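4. Working the packing table with hand grippers

Read this section before your first shift on the Wotness table. Sales material for the Wotness promises that the station "frees operators for higher-value tasks." On our floor it has freed two people from packing and given them a pair of grippers to hold. Plan your day accordingly.

4.1 Before you sit down

1. Check the job sheet from Urbańczyk. If it still shows the old manual rate of 400 packs per shift, hand it back. That rate was set for bare hands and does not apply here.

2. Clear the white board of everything that is not on the sheet. Tape, pens and coffee go on the shelf.

3. Sign in under your own name. Hjørdis Kristiansen keeps the sign-in list and will correct it on Monday if you forget, but hours logged to the wrong person have been paid to the wrong person before.

Note: The sign-in also starts the recording of your movements. Pernari says these recordings are used to teach the arm and for nothing else. We have asked for that in writing. Until it arrives, assume a supervisor can see how long you paused.

4.2 Starting a run

4. Place the container and the tray side by side on the right half of the board.

5. Sit square to the table and take one gripper in each hand. Let the cables hang down beside your hands. If a cable pulls when you reach, stop and re-route it.

6. Hold both grippers clear of the items with the fingers facing each other, then wait for the tone. 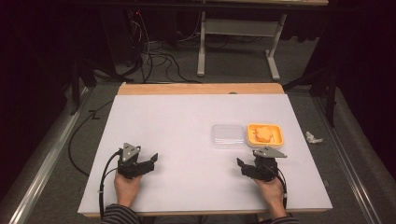 7. Move the item at a steady pace. The Sostuvlow leaflet says "natural speed," but natural speed for an experienced packer is faster than the software will accept – expect rejected runs until you slow down.

8. Return both grippers to the waiting position and listen for the second tone.

Caution: Take a break of 5 minutes after every block, even if the screen offers you the next one. Sore wrists are the most common complaint at this station, and the screen does not ask about wrists.

4.3 What to report

Report rejected runs, cable trouble and pain to Ketill Þórarinsdóttir, in that order or any other. She also wants to hear about tasks that took longer than they did by hand. The June review will decide whether the station stays, and so far the only figures on the table come from the people who sold it to us.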